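Ferlow hand grippers, a pair
Reviewed by Petrică Lungu, 9/29/24

We do cable and power strip handling at Nurum, and I've been using these to show the robot arms how the job goes. You hold one in each hand and get on with it.
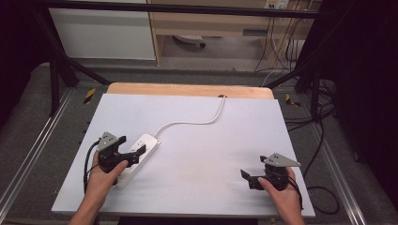
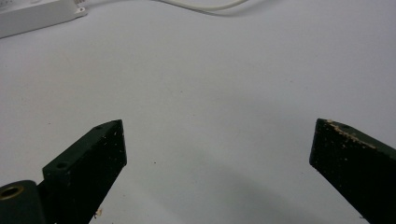
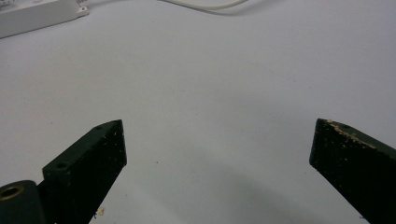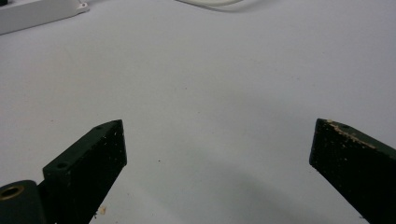

I love them! After 40 sessions my wrists feel fine, and the old Munteanu pair had me rubbing my thumbs by lunch. The fingers open nice and wide, and you stop thinking about them surprisingly fast.

What has changed most is who gets asked. The people on the bench used to hear about a new machine when it was bolted down. Now we're the ones teaching it, and if I think a cord should be picked up nearer the plug, that's how it learns it. My hours are the same, with less lifting and a bit more pay (Sindville are still arguing over theirs).

Grumbles: the cables on the grippers get in the way, and the handles could be slimmer for small hands. I'd still buy them again.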